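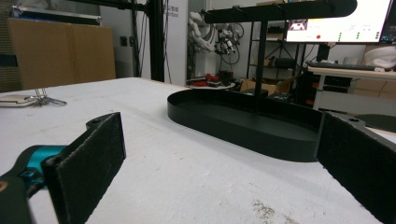 A black display stand with an oval tray base and a slim upright post, on a white tabletop.

Flillside Housewares to Open Second Distribution Center in Plelance

New site will serve independent gift and home stores beginning in October

PLELANCE - Flillside Housewares, a wholesale supplier of home accessories and small display goods to independent retailers, announced today that it has signed a long-term lease on a warehouse and showroom building in Plelance. The site will be the company's second distribution center and is scheduled to begin shipping orders in October.

The company expects to create 124 full-time positions at the Plelance location over the next three years. Hiring for warehouse leads, receiving clerks and customer account staff will begin this summer, with the remaining positions to be filled as order volume moves over from the existing center in Andon.

"Our customers are small stores, and small stores cannot keep a large back room," said Carleen Trevaskis, president of Flillside Housewares. "They order often and they order in modest quantities. When a shop owner sells the last tray or jewelry stand on the shelf, a long wait for the next one means lost sales. Plelance puts us within a day's drive of a group of customers we have been serving from too far away."

Under the current arrangement, all orders are packed and shipped from Andon. Retailers in the western part of the company's sales area have waited up to four business days longer for delivery than those in the east. Once both centers are running, each order will be assigned to the closer building, and the company plans to move its daily order cutoff from noon to 3 p.m. for all accounts.

The Plelance building was used for many years as a furniture depot and has stood vacant since its last tenant moved out. Flillside will replace the lighting, repair the loading docks and add a climate-controlled area for candles and other goods that do not store well in summer heat. Work on the roof has been completed by the property owner.

A showroom at the front of the building will be open to wholesale buyers by appointment. It will carry the full Leone line of trays, stands and tabletop organizers, along with seasonal goods and a section for discontinued items sold by the case. Buyers will be able to place orders on site and have them shipped or loaded the same day.

"A catalog can list the height of a stand, but a buyer wants to pick it up and see how it sits on a counter," Trevaskis said. "Our Andon showroom has always brought in new accounts, and we want the same thing in Plelance."

Operations in Andon will continue. The company stated that no positions will be eliminated there, and that employees who wish to transfer will be given first consideration for posts at the new center. Returns, accounting and product design will remain in Andon.

Existing customers do not need to take any action. Account numbers, payment terms and minimum order amounts will stay the same. Retailers whose orders will ship from Plelance will receive written notice before the change, including the new return address and freight contact. Standing orders will be moved over automatically - customers who prefer to keep a fixed delivery schedule should contact their account representative before the end of August.

About Flillside Housewares

Flillside Housewares supplies home accessories, storage pieces and countertop display goods to gift shops, home stores and boutiques. The company is privately held and has its headquarters in Andon.

Media inquiries: Press Office, Flillside Housewares, Andon

###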